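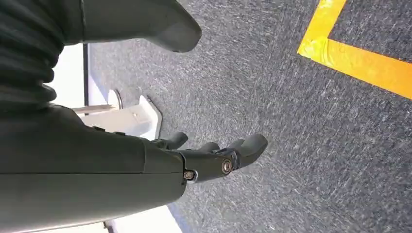
By Andari Barros
Opinion | Workshop Notes | July

Leave the screws where people can reach them

Most arguments about home-built robots are about software. People want to know what model is running and how much it can do without help. I have spent two years on a build in a shared workshop on Burier Street, and I think the more useful argument is about screws.

The hand on our robot has screw heads out in the open. One sits at the wrist with a small washer around it, and a brighter one sits on a knuckle near the base of the longest finger. Visitors often ask when we plan to cover them. I hope we never do.

A joint on a hobby robot needs adjusting all the time. A finger gets stiff, or it develops play and stops closing where it should. If the pivot is exposed, you put a driver on it, give it a quarter turn and try again. If it is under a glued cap, you put the job off until the weekend, and then you put it off again. I have seen more projects die of that than of bad code.

The forearm is a different case. It has a smooth shell, and I was against it at first. I now think a shell is right for the long parts, where there are wires to snag and very little to adjust. My complaint is with carrying the same look all the way down to the fingertips. Commercial machines do it for good reasons. They have service departments. We have a drawer of hex keys and a shelf of small parts, 1,061 of them at the last inventory, a good share of them spares for the hand.

My second opinion is about floors. Our workshop has a test area on gray carpet with yellow-orange tape for its corners. A few members want a proper platform with a hard surface and a rail. It would look better in photographs. It would also cost more than 90 hours of work that could go into the robot, and a finger that hits plywood comes off worse than a finger that hits carpet. Tape can be pulled up and moved when the arm's reach changes. Ours is wrinkled and doubled up at the corner, and it still does everything we ask of a line on the floor.

The case against me was put well at the Fano meetup, where a builder said that rough work teaches rough habits. I take the point when it comes to wiring and emergency stops. Those should be done to a professional standard from the first day, and a shared workshop should refuse power to anyone who skips them. A tape line is no substitute for a stop button within arm's reach.

For the rest, I would ask new builders to wait. Get the hand to close on a cup before you paint anything. Write down which screw you turned and by how much. Buy spare washers. We are changing two finger joints next, and I expect to have the wrist apart again before the end of the summer.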